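Start | Werkstattbuch | Ansätze | Material | Archiv

Werkstattbuch Buchbinderei Tiltmont, Juli

Kleisteransatz für die Kapselbände

Vormittags neuen Weizenstärkekleister angesetzt, der alte roch säuerlich und ist weg. Ein Teil Stärke auf 4 Teile Wasser, über Nacht gequollen, dann im Wasserbad unter Rühren bis 70 Grad hochgefahren. Bei der letzten Charge war ich zu schnell, da gab es Klümpchen am Topfrand. Diesmal den kleinen Topf genommen und nicht weggegangen. Nach dem Abkühlen zweimal durch das Haarsieb gestrichen. Konsistenz gut, zum Kaschieren noch verdünnen.

Conall wollte wissen, ob wir auf Methylcellulose umsteigen. Für die Rücken nein. Zum Ablösen der alten Hinterklebungen gern, da hält sie die Feuchte länger am Platz.

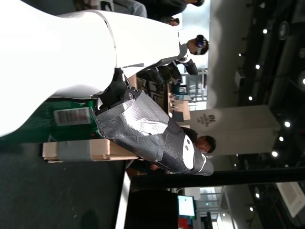 Probestreifen

8 Streifen vom Esusdale-Papier geschnitten, die Hälfte mit der Laufrichtung, die Hälfte quer. Alle auf Graupappe, gleicher Kleister, gleiche Presse. Die queren ziehen deutlich stärker, das war zu erwarten. Überrascht hat mich, dass zwei der längs geschnittenen an einer Ecke hochkommen. Vermutlich habe ich dort zu mager eingestrichen, der Pinsel war fast leer. Torben meint, es liege an der Pappe, die stand den Winter über an der Außenwand. Kann auch sein. Die zwei Streifen werden mit Pappe aus dem neuen Paket wiederholt.

Streifen sind auf der Rückseite mit Bleistift beschriftet. Bitte keinen Kugelschreiber mehr, der schlägt beim Einstreichen durch (siehe Eintrag zu den Vorsätzen).

Rechnungsbuch Ozoliņš

Der Block ist auseinander. Fünf Lagen am Anfang mit gerissenem Falz, der Rest hält. Falze mit dünnem Japanpapier hinterlegt, zwischen Vlies und Löschkarton unter leichtes Gewicht. Laine hat die Heftlöcher angeschaut und hält die Heftung für original, also gehen wir in die alten Löcher und stechen keine neuen. Faden ungebleicht, die dünnere Stärke. Mit dem dicken wird die Steigung zu groß und der Rücken passt nicht mehr in die Decke.

Die Decke selbst: Leder am Gelenk brüchig, rotfaul, mehlt beim Anfassen ab. Noch nicht gefestigt. Erst fragen, ob der Auftraggeber das Leder überhaupt behalten will – Povilas ruft an. 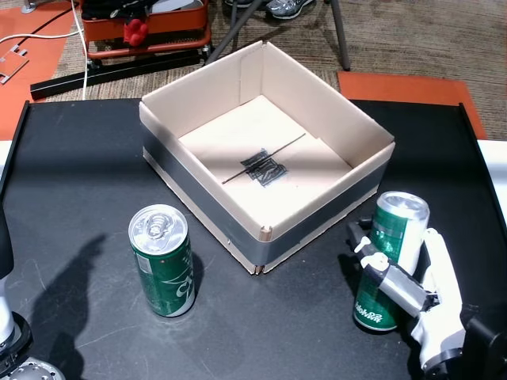 Pappkarton mit grauem Klebeband, daneben eine grüne Getränkedose.

Presse

Die große Stockpresse läuft wieder sauber. Spindel gereinigt und gefettet, die untere Platte mit Schleifpapier abgezogen, erst gröber, zuletzt mit 3000er nass. Danach gut getrocknet und gewachst. An der linken Kante bleibt eine Delle, die stört nur bei großen Formaten. Wer Folio presst, legt ein Brett unter.

Offen

- Graupappe umlagern, weg von der Außenwand
- bei Porkel nach Heftgaze fragen, die Rolle reicht noch für das Rechnungsbuch
- zwei Probestreifen wiederholen
- Deividas: Falzbeine nachschleifen, das breite hat eine Kerbe
- Kleister abends in den Kühlschrank, Deckel drauf

Kontakt | © Buchbinderei Tiltmont | Nach oben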